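April 1, 2023
Umut Ertürk and Flor Cuervo

3.2 Incident clearance times

We took 2,098 incident records from the Zisuvar ring road for March. Each record gives the lane blocked, the time of the first report and the time the lane reopened. Breakdowns made up most of the set. We left out 98 records with no reopening time, so the results below rest on 2,000.
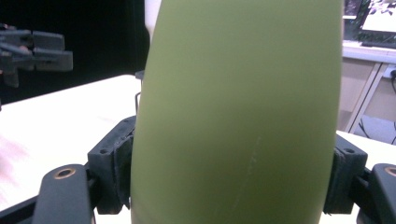 Figure 4. Olive-green object held between two dark grey finger pads.

Crashes took longer to clear than breakdowns at every junction except Ullura, where the hard shoulder is closed for resurfacing and even a flat tyre blocks a running lane. In 245 cases the vehicle was moved to the shoulder before a recovery truck arrived. Queues in these cases were shorter, but they did not go away at once — drivers kept slowing to look. Muñoz and Tamayo found the same on the Chávez bypass.

Contact: Flor Cuervo, Vikik Road Traffic Group | © 2023 the authors | Back to top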